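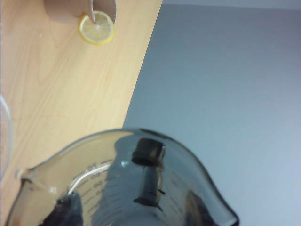
The jug, the lemon, the table. Wrist view.

THE JUG PROBLEM

Run 2,402 and Hina had stopped saying good morning to it.

She came in with her coat on, dropped her bag by the rack, typed the number. The arm woke up with its little cough. Table, lemon, jug. Always the jug.

"Still glass?" said Waqas from the doorway. Toast in his hand, crumbs on the lab floor, Mareike would kill him.

"Still glass."

Glass was the whole paper. Any arm in Wovthorpe could pick up a brick. Depth sensor looks at a brick, sees a brick. Looks at a jug, sees the table through it, or the floor, or its own fingers twice over. So the method, Omar's method really, was to stop asking where the jug was. Ask what it was bending. Learn the lemon slice on bare wood, learn the edge of the table, then learn how they go wrong when glass gets in the way. The jug is wherever the world goes wrong. He'd said that in the pub in October and wrote it on his hand.

Lovely idea. Five months of it.

She pressed go.

Down it came, slow, wrist turning. On the screen the rim swung up huge and grey. Tabletop running off on a slant, floor beyond. The numbers on the side of the jug came out upside down and chewed. Black fingers in the middle of it all, smeared by the glass, like someone at a bathroom window.

The confidence bar climbed. Sat there. Fell over.

"No," said Hina. "Oh come on."

The arm stopped dead. Polite as anything. It did this, it got within a breath of the thing and lost its nerve. Log said SELF OCCLUSION, POSSIBLE SECOND OBJECT. It had seen its own fingers and thought it had company.

Waqas stopped chewing. "It's scared of itself."

"Don't write that down."

"I'm writing it down."

She rang Omar. Omar was at his mum's in Hasdale with a bad line and a dog going off behind him. She read him the log twice. Silence, dog, silence.

"Does it know it's got fingers?" he said.

"Course it knows."

"No but does it know in the glass. We trained the bending on the lemon. On the table. Did we ever train it on the fingers?"

She looked at the screen. Looked at the folder. Seventy scenes in the set and she'd cropped the gripper out of every one of them, herself, one long rainy afternoon, because Mareike said it looked messy.

"Hina? You there?"

"I've got to go."

She put the fingers back. All 70. Took her till it was dark outside, coat still on, she noticed that about teatime. Waqas brought her a Sundora, the orange one, warm, then went home. Retrain. The fan roared. She slept a bit with her head on teh desk and dreamt about ice.

It was gone ten when the machine pinged.

She didn't ring anyone. Set the lemon where the lemon went. Pressed go before she could think.

Wrist turning. Rim coming up. Fingers smeared in the glass, and the bar climbed, and she had her hand flat on the stop button, not pressing. The log ticked over. SELF, it said. Just that. SELF, SELF, SELF, all the way in.

The fingers closed.

A tiny noise, rubber on glass. The jug went up. Ten centimetres, like they'd asked it to, and it hung there over the wood not doing anything at all.

Hina sat down on the floor.

She did it nine more times. It dropped to a sulk on the sixth and wanted the lemon moved, fair enough, she'd nudged it with her sleeve. Nine out of 10. She typed that into the results table and then typed it again in the group chat with no punctuation and her thumb shaking.

Omar sent back a picture of the dog.

Mareike sent, Did you crop it.

"No," Hina said out loud, to the arm, and went to find her bag.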